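Re: [grekora-dev] planner stalls on thin stuff

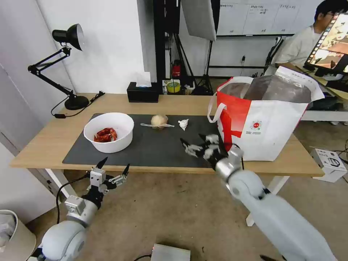
On Thursday, Prys Rees wrote:
> Right arm plans fine to the bag, then sits there for 420 ms
> whenever the crumpled white piece is the target. Bug or mood?

Bug. The mat is dark, the piece is small, and the segmenter drops any blob under 50 pixels, so the planner gets an empty goal and retries politely until it times out. Set min_blob to 2 and rerun. Please don't touch the bowl masks, Mbali only just got those to behave.

Seren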